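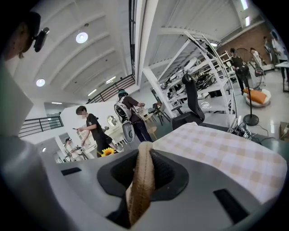 Checked tablecloth in beige and white, with cables on the desk behind.

What Happens to Household Cloth? A Student Project on Mending in Kurnilport

Our group (Maribel Flores, Chenxi Yu and Marcelino Xavier) began this project in January, after a long conversation about tea towels which started as a complaint and somehow lasted the whole bus ride home. We wanted to know what people in Kurnilport do with cloth once it tears or fades, and whether the mending habits our grandparents had are still going.

We put a paper questionnaire through 700 doors and got 164 back, a good many with lovely notes squeezed into the margins. Over half of those who replied had mended something in the past year, mostly buttons and hems. Sheets were the item people felt worst about throwing out, and we heard a great deal about sheets turned sides to middle!

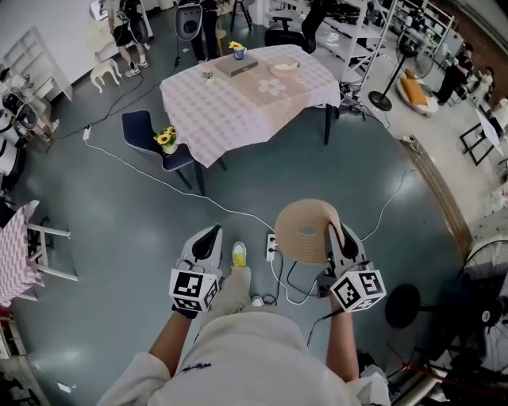 We also sat down with nine people for longer talks, usually on a Sunday afternoon with far too much cake. Silvana Vieira learned to darn from an aunt and still keeps her wools in the same biscuit tin. She told us that the hard part is starting, and that a sock left in the mending pile for a month will stay there for a year.
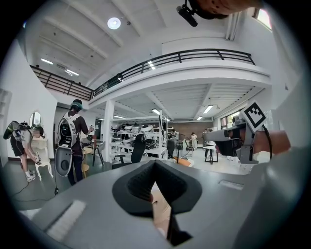

Patterns turned out to matter more than we had expected when we tried patching for ourselves. A plain cloth forgives a patch set slightly crooked, but on a check or a stripe the eye goes straight to the join, and Chenxi unpicked one corner 2 times before she was happy with it. Strong contrast is the worst for this. The blocky black-and-white design on the square tag in the photo would be a dreadful thing to match in cotton, as every slip would show along the edges.

If we did it again we would ask about curtains, which we forgot completely. Our warm thanks go to our tutor, Aparecida Pacheco, for reading several very long drafts.

Recent projects
Allotment Sheds of Flarden
Bread Prices and the Corner Shop
A Short History of the Memport Ferry

This site uses cookies to remember your settings. Accept | Decline

Contact us | © Kurnilport Student Projects | Back to top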